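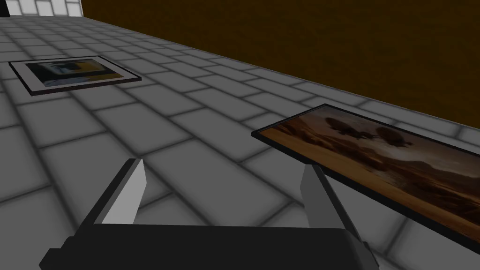 Abb. 1: Handgelenkkamera, geöffnete Greiferfinger, dahinter graue Fliesen mit zwei gerahmten Bildern (Simulation)

Dirkaline – Simulierte Greifepisoden in Wohnräumen
Datenkarte und Aufnahmeregeln

Stand: 12.11.2018
Herausgeber: Valtonen, Arbeitsgruppe Manipulation
Pflege: Jolán Fekete (Daten), Amos Mahmoud (Simulation)
Prüfung: Edeltraud Voß

Zweck

Dirkaline enthält gerenderte Bildfolgen und Gelenkdaten aus ferngesteuerten Greifaufgaben. Dieses Dokument legt fest, wie Episoden aufgenommen, benannt, annotiert und freigegeben werden. Es gilt für alle Beiträge zum Hauptzweig. Abweichungen sind im Feld "abweichung" der Metadatei zu begründen und werden von der Prüfung einzeln entschieden.

Der Datensatz ist für das Training und den Vergleich von Greifstrategien in der Simulation gedacht. Für Aussagen über die Sicherheit realer Anlagen ist er nicht geeignet. Kräfte, Reibwerte und Bremswege stammen aus dem Simulator und wurden nicht an Hardware abgeglichen.

Umfang

Training: 1.506 Episoden
Validierung: 400 Episoden
Test: 134 Episoden
Davon mit vollständiger Zweitannotation: 1.039

Die Aufteilung erfolgt nach Raum-Startwert. Episoden mit gleichem Startwert dürfen nicht auf mehrere Teile verteilt werden. Wer eigene Teilmengen bildet, übernimmt diese Regel und dokumentiert die Startwerte in der Datei splits.csv.

Räume

Alle Räume stammen aus der Sammlung Funville. Wandfarben, Bodenbeläge, Fensterrahmen und Wandbilder werden beim Erzeugen ausgewählt und bleiben innerhalb einer Episode unverändert. Ein Nachladen von Texturen nach dem ersten Zeitschritt ist unzulässig. Bodenmuster mit kräftiger Maserung sind zugelassen, ebenso harte Schattenkanten; beides wird nicht nachträglich geglättet.
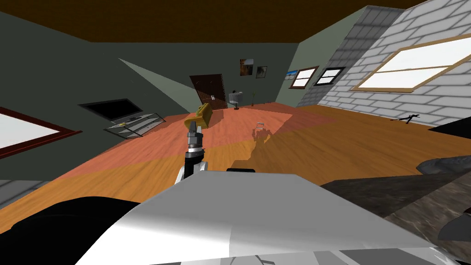 Möbel werden als statisch geführt, sofern die Aufgabe sie nicht ausdrücklich nennt. Kleinteile am Boden sind dynamisch und erhalten eine eigene Objekt-ID, auch wenn sie für die Aufgabe keine Rolle spielen. Eine Berührung mit einem solchen Teil ist als Kontakt zu protokollieren und führt allein noch nicht zum Ausschluss der Episode.

Aufnahmeregeln

1. Vor dem Start werden Simulatorversion, Startwert und Robotermodell in die Metadatei geschrieben. Eine leere Angabe bricht die Aufnahme ab.

2. Alle Kameras laufen mit gemeinsamem Zeitstempel. Maßgeblich ist die Uhr des Simulators. Fehlt ein Einzelbild, bleibt der Index unbesetzt. Interpolierte Bilder werden nicht eingefügt.

3. Körperteile des Roboters im Sichtfeld werden weder ausgeschnitten noch übermalt. Für Verfahren, die eine Maske benötigen, liegt sie als getrennte Datei bei.

4. Bilder werden in Kamerakoordinaten gespeichert. Eine Drehung auf den Raumhorizont findet erst beim Laden statt und nur, wenn der Parameter "horizont" gesetzt ist.

5. Ein Bedienerwechsel innerhalb einer Episode ist nicht erlaubt. Das Kürzel der bedienenden Person steht in der Metadatei und wird vor der Veröffentlichung durch eine Nummer ersetzt.

6. Abgebrochene Versuche werden behalten und mit "abbruch" gekennzeichnet. Das Löschen von Fehlversuchen verfälscht die Verteilung und ist ein Ablehnungsgrund.

Zustand "gehalten"
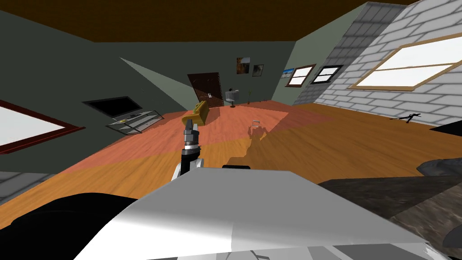
Abb. 2: Gelbes Objekt im Greifer, Annotation "gehalten"; Schatten von Arm und Greifer auf dem Holzboden

Der Zustand beginnt mit dem ersten Zeitschritt, in dem beide Finger Kontakt melden und das Objekt keine weitere Auflage hat. Er endet, sobald eine der Bedingungen entfällt. Das Bild allein genügt für die Vergabe nicht, der Kontaktkanal ist immer heranzuziehen. Bei Widerspruch zwischen Bild und Kontaktkanal wird "unklar" vergeben und ein Vermerk angelegt.

Schatten des Arms und des gehaltenen Objekts gehören nicht zur Objektmaske. In der ersten Fassung war das uneinheitlich gelöst – die betroffenen Episoden hat Yaneth Cárdenas im März neu maskiert.

Zustand "frei"

Der Greifer gilt als frei, wenn kein Finger Kontakt meldet und sich kein Objekt zwischen den Fingern befindet. Die Öffnungsweite spielt dabei keine Rolle. Sichtbarer Hintergrund zwischen den Fingern ist ein Hinweis, ersetzt aber nicht die Abfrage des Kontaktkanals.

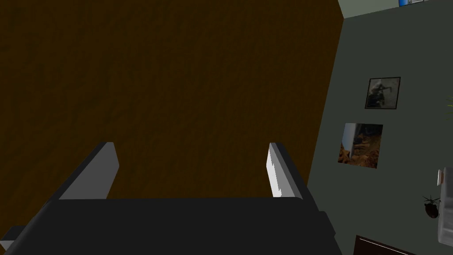 Abb. 3: Greifer ohne Objekt, brauner Hintergrund zwischen den Fingern sichtbar

Gezackte Kanten an hellen Fingerflächen kommen in einzelnen Bildern vor. Die Maske folgt in solchen Fällen der gerenderten Kante und nicht dem CAD-Umriss.

Angeschnittene Objekte am Bildrand werden annotiert, wenn die Segmentierung ihnen eine ID zuweist. Die Klasse wird aus der Raumdatei übernommen und nicht nach Augenschein vergeben. Motive auf Wandbildern erhalten keine eigene Klasse; annotiert wird der Rahmen einschließlich Inhalt.

Prüfung und Freigabe

Jede Einreichung durchläuft das Skript dirness_check. Es kontrolliert Zeitstempel, Pflichtfelder und Objekt-IDs. Danach folgt die Sichtprüfung durch eine Person, die an der Aufnahme nicht beteiligt war. Bei abweichender Zweitannotation entscheidet Soledad Oyelaran; beide Fassungen bleiben im Archiv.

Freigegebene Episoden werden nicht überschrieben. Korrekturen erscheinen als neue Revision mit Verweis auf die alte.

Bekannte Einschränkungen

– Transparente Ablagen, etwa an Fernsehtischen, liefern im Tiefenkanal teils die dahinterliegende Fläche.
– Dünne Objektteile können in der Segmentierung einzelne Lücken aufweisen.
– Die Kontaktmeldung hinkt dem Bild in älteren Revisionen um einen Zeitschritt nach. Betroffen sind Episoden ohne das Feld "kontakt_v2".

Fehlermeldungen bitte mit Episodennummer, Kamerakennung und Bildindex an Jolán Fekete.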